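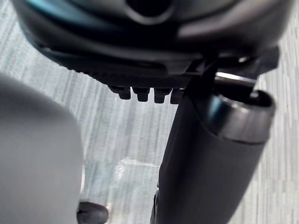
Dronlow publishes first results from household chore trials

TORUSAU, March. Dronlow, a developer of control software for two-armed robots, today released results from its first long trial of household tidying. The trial covered 12 chores in a furnished test room at the company's Torusau site. Of 1,225 attempts, 996 were completed without a person stepping in.

The company does not consider this rate high enough for use in a home. It is publishing the figures, along with the full list of failed attempts, so that customers and research partners can judge the current state of the work for themselves.

What was tested

The chores were chosen from short jobs that most households do every day: putting shoes on a rack, folding hand towels, clearing a side table, closing drawers, and similar work. Each chore had a written start state and a written end state. An attempt counted as complete only if the end state was reached within the time limit and no item was dropped, bent or left on the floor. Partial results were scored as failures.

Lighting was kept at normal room level. Furniture was moved between sessions, and the control software was not told where it had been moved to.

Footwear remains one of the harder groups. A slide slipper has an open toe, a soft sole and a wide strap, and the hand can take hold of it in several ways.
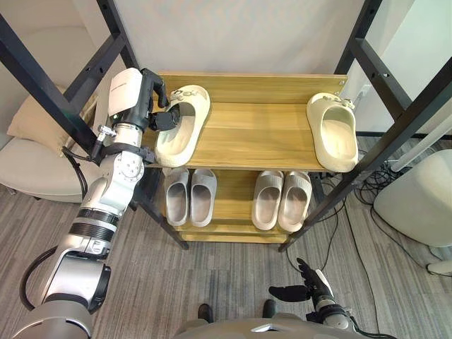
A grip on the strap is fast and works well for lifting, but it leaves the sole free to swing, and the slipper may then land at an angle. A grip across the sole is steadier but needs more clearance, and the shelf above often does not allow it. The present software, Peseo, picks between the two before the arm starts to move and does not change its choice partway through. A version that can change grip during the reach is in testing.

Lower shelves gave worse results than top shelves in every session. The wrist has less room to turn, and the forearm can block the head camera's view of the target.

Speed

The robot is slower than a person at all 12 chores. The time limit was set at 40 seconds per item, and most completed attempts used more than half of it. Dronlow has not set a target speed for the next round and will work on the failure rate first.

Next steps

A second trial will be run with Arnaud, a maker of storage furniture, using racks and cabinets from its standard range. Shop-floor work, such as restocking low shelves and returning tried-on shoes to display, will be added at that stage. No home product has been announced and no price has been set.

The results table and scoring rules are available on request from the Dronlow press office in Torusau.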